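Section 9: Fitting the Zelport battery conditioner

Read the whole section before you pick up a spanner. It won't take long, and the kettle needs time to boil anyway. This section covers the Zelport unit fitted to petrol cars built before 2014. Owners of anything newer should see Section 16.
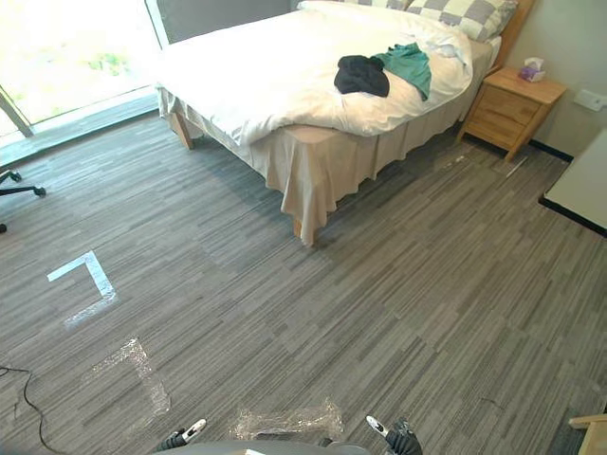
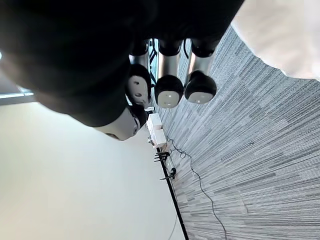
You will need a 10 mm spanner, a wire brush, two cable ties and a torch you haven't already lent to someone.

1. Park on level ground, put the handbrake on and take the key out. Put the key in your pocket. The boot is a poor place for it, as several cars lock themselves when the power comes back.

2. Write down your radio code. If you don't know it, find out now. The handbook is the usual place, in the handwriting of a previous owner.

3. Open the bonnet and find the battery. On the Darnetti estate it lives under the rear seat, for reasons known only to Darnetti.

4. Undo the negative (black) lead first and tuck it well clear. Then undo the positive (red) lead.

CAUTION: Take off rings, watches and bracelets. A spanner laid across both terminals will weld itself there with great enthusiasm.

5. Brush the terminals until they are bright. Wipe away the dust with a dry rag and throw the rag out.

6. Fit the Zelport's red ring under the positive clamp and tighten. Fit the black ring under the negative clamp and tighten that last. Firm is enough.

7. Tie the cable away from the fan, the belt and anything that gets hot. Under most bonnets this leaves one route, and it is the awkward one.

8. Wait 30 seconds. The light should turn steady green.

Note: A slow amber flash means the battery is low. Leave the car on charge overnight and look again. A fast red flash means the leads are on the wrong way round. Go back to step 4 and we'll say no more about it.

9. Close the bonnet, start the engine and reset the clock, or leave it wrong until the hour changes, as is traditional.

If the light stays off, check the fuse in the black holder halfway along the cable. Spares are taped inside the lid of the box.

Text by Eimear Gilmartin, checked on the Noltham workshop car by Fuad Seyoum. Revised 23 September 2019.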